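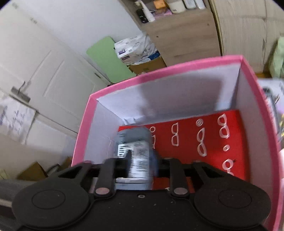
Held object with a white label, blurred by motion, over a pink-rimmed box.

Cullby (grasp labeling software)

Cullby is a free program that goes through video from a gripper camera and marks, moment by moment, whether the fingers are holding something. I've used it since version 3, so take this entry as the view of a fan who still grumbles. It was first written at Khokhar, a small robotics workshop, and the first public version came out in September.

How it works

There are two main parts. Folia cuts the video into short pieces and lines them up with the finger width readings. Present then looks at the area between the finger tips and gives each piece one of 5 tags: open, closing, held, opening or unsure. I love that last one! A policy trained on honest gaps does better, in my experience, than one trained on bad guesses.

Motion blur is where it earns its keep. When the hand moves fast, the print on a label turns to mush and most trackers give up. Present leans on the blur instead – if the object smears and the fingers stay sharp, it lowers its score and waits for the next few pieces before picking a tag.
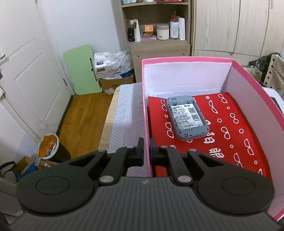 Finger tips apart, with a gray device lying on a red printed sheet inside the box.

Known problems

Busy backgrounds still trip it up. White drawings on bright red give the object finder lots of lovely edges to chase, and I've had it box a pair of printed eyeglasses as if I could pick them up (you can turn on the flat pattern filter, but it's slow). Pale box walls with shadows on them can also throw off the depth guess.

Versions

The release dated January 17, 2024 moved the settings into one file and raised the default window to 8 pieces. Old Folia projects open fine, though you'll need to run the width calibration again.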